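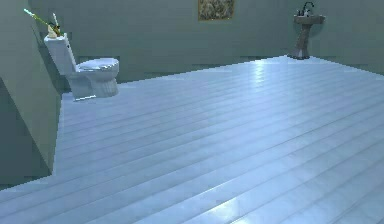 Sunee Chaimongkol

Sim results are being oversold and I want to get this down before the holiday break eats my brain.

The bathroom up top is one of the test rooms in the Prandel set. Simulated, obviously. Plank floor, a toilet, a sink a long way off in the corner, a few small things sitting on the toilet tank. An agent gets dropped in somewhere, gets told "go to the sink" or "find the toilet," and has to work out from pixels alone where to go. No map. Then somebody averages the success rate and puts it in a table, and the table goes in a paper, and the paper goes in a pitch deck.

I like this work. I should say so. I spent most of last year training navigation policies in rooms like this one and I would do it again. Cheap, fast, nothing breaks. You can run 700 episodes while you eat lunch, and if the agent drives into the wall all afternoon the wall doesn't care. Try that in somebody's apartment.

But look at that floor. There's so much of it. Between the toilet and the sink you have nothing at all, just boards. No bath mat, no scale, no laundry. I've been in a lot of bathrooms and I can't think of one where you could cross the room like that. Mine has about a yard of clear tile on a good day and then you hit the hamper.

So when the Flamovon policy (that's the one everyone is passing around this month) gets a great score in rooms like this, what did it learn? My guess – it learned that the floor is the big pale part and you can go wherever the floor is. Fine rule. Works great here. Falls over the second there's a towel down, because a towel is not floor colored, and now the robot thinks the towel is a wall. Or worse, the other way round, it decides the towel is fine and drags it down the hall.

We tested some of this. Small test, not a paper, don't cite it. We took 56 rooms from the set, left the geometry alone and only messed with how things looked. Swapped the floor textures, moved the lights, made the planks matte. Same start points, same goals. The policy failed in 43 of them, and before the swap it had failed in 12. Nothing was in the way that wasn't in the way before! The rooms were the same shape!

What got me was the highlights. That floor is glossy, with bright patches where the light hits, one back toward the sink and a wider one up close. With the gloss off, the agent wandered. It would start toward the goal and then sort of lose interest. I can't prove it was steering by the shiny spots. I don't have a good way to show that and I'm wary of people who say they can read it off an attention map. But it was doing somthing with them, and whatever it was, it wasn't "go to the sink."

Same worry with the edges. Look along the back where the planks meet the wall and it's jagged, little stair steps. Rendering junk. You and I skip right over it. A network doesn't skip anything. If every floor-to-wall boundary in training has a sawtooth on it, then a sawtooth is what a boundary looks like, and a real baseboard is a thing from another planet.

The usual answer is randomize more. More textures, more lights, noise on the camera. Dierckx does this and it helps, I'm not going to pretend it doesn't. We got some of the lost rooms back that way. But randomizing only covers the stuff you thought of. We thought of floor color because floor color is an easy knob. Clutter is a pain to randomize, so hardly anyone does it properly, so the robots are terrible at clutter. The knobs are picking the research.

And then the number. One number, for the whole benchmark. I hate the one number. A room with two fixtures and a wide open floor counts the same as a cramped one with a bad doorway, and guess which kind is quicker to build. People on the Otside mailing list keep telling me the average washes it out. Over what? If most of the rooms are easy then the average is a measurement of easy.

What I'd like, and none of it is hard:

Report per room. Put it in the appendix, I don't care, just put it somewhere.

Run the ugly test. Change the looks, keep the shape, print both scores side by side. It took us two days and most of that was me fighting the exporter.

Say how much floor is clear. Literally a percentage. Tells me more than the success rate does.

And stop saying "household" in the title if you have never been in a household. Say simulated rooms. It's still a good result! An agent finding a sink clear across a room, from pixels, with no map, would have knocked me over when I started. It can be a good result about simulated rooms.

I did get some push back when I showed the 43 to people here. One reply was that the texture swap is "unfair" because the policy never saw those floors. Well, yes. It's never seen your floor either.

Will post the room list and the swap settings once I clean up the scripts. They are a mess. If you have a policy you want run through it, send me the weights and tell me which simulator build you trained on, becuase the last two people didn't and I lost an evening to each of them.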